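Workshop notebook, June -- the long table and the floor

Started just after nine. Coffee first, then the table, because Kerttu wanted the table sorted before anybody put anything else on it, and I'd promised her that last month and then gone off and done the shelves instead.

So, the table. It's the long narrow white one that came over from the Kaltard building, and it has wobbled since the day it arrived. Not a big wobble! Just enough that if you lean on one end to write, the other end answers you. We've had folded card under it, then a slice of cork, then a bit of rubber mat that Jarmo cut very neatly and which lasted until the next time the floor was mopped and it got swept up with everything else.

First job was finding out whether it's the table or the floor. I put the long level on the top, lengthways, and the bubble sat a hair off to the left. Turned the level end for end (always do this, I have been caught before) and it said the same thing, so the level's fine. Then I slid the table along by one plank's width and tried again. Different answer. Slid it back, got the first answer again. So it's mostly the floor, with a little bit of the table thrown in to keep me humble.

The floor is lovely to look at and a nuisance to level anything on. The planks run herringbone, so a foot of the table can land across a joint with one side on one plank and the other side on its neighbour, and if those two don't quite agree you get a rock in it. I went over the patch by the table on hands and knees with a steel rule on edge and a torch behind it. Found the culprit, a joint where one plank stands proud by the thickness of a business card. Marked it with masking tape. Tapio says it can be eased with a scraper and a dab of the hard wax, and that under no circumstances am I to go near it with the belt sander. Fair enough. I did do the doorway that time.

Then the frame bolts. There are 6 of them under the top that matter, and three were slack enough to turn with my fingers, which explains the rest of the wobble. Nipped them all up with the short hex key, going round twice, a bit at a time. Don't do one right up and then move on to the next, or the frame pulls out of square and you spend the next half hour undoing it (ask me how I know). One of them has a chewed head and will want replacing. I've put a new one on the list for the Rantala order, along with some washers, as we seem to eat washers.

Red tags -- I'm carrying on with these. Anything on the furniture that's been looked at but isn't signed off gets a red tag tied low down on a leg, out of the way of hands and sleeves. Nelli thought we ought to write on them. I'd rather keep the writing in here, as the marker rubs off in a fortnight and then you've got a tag that says "ch k b lt" and you're no wiser.

Stopped for lunch. Kaisu brought rye bread and the good cheese.

Afternoon was floor protection. The finish has gone dull where the chairs get dragged, and I'd like to stop it getting worse. Tried the stick-on felt on two of the chairs. It glides nicely but picks up grit, and grit under felt is just sandpaper with better manners. Kerttu has asked Ridside for a price on the thick slip-over caps and they're sending a few to try. For the table I want something that doesn't glide at all, so thin hard rubber, cut to the shape of the foot bar and glued, so the mop can't have it this time.

Also swept properly, right along under the table and back out again. Use the soft broom on this floor, please, the stiff one leaves hairline marks across the grain and you see every one of them when the light comes in low. Got one cable tie, a pencil, and the 23 mm socket Jarmo has been looking for since the spring. It's on his shelf now, with a note.

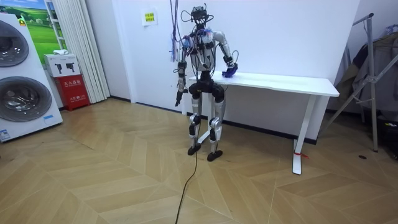

Can the table be used before the new feet go on?
Go ahead and use it for light things such as notebooks and laptops, but keep the vice and anything heavy off it until the rubber is glued and the level has been checked again.

Did a quick load check before packing up, with the full paint tins from the store as weights, first in the middle and then at each end. No creaking, and the top didn't dip in any way I could see by sighting along the edge. With the tins at the far end there was still a tiny rock, so that's the proud plank making itself known. I'm pleased with it all the same, it's miles better than it was this morning.

Cleaned the top with warm water and a drop of washing-up liquid. The ring from somebody's mug came off, the blue ink didn't. Kaisu reckons a bit of toothpaste will shift it and I'll have a go, on a corner first.

Still to do:

Scraper and wax on the taped joint. Tapio to show me, or do it himself if he can't bear to watch.
Replace the chewed bolt when the order comes in.
Cut the rubber feet. There's enough left on the roll, I measured 500 mm and that covers it with some over.
Ring Warnitz and ask what finish was put on the floor in the first place, so we buy the right tin for touching up.
Second go with the level once all that's done, both directions, and write the readings in here.

Broom and level are back on their hooks. The short hex key is in my coat pocket and I'll bring it in tomorrow.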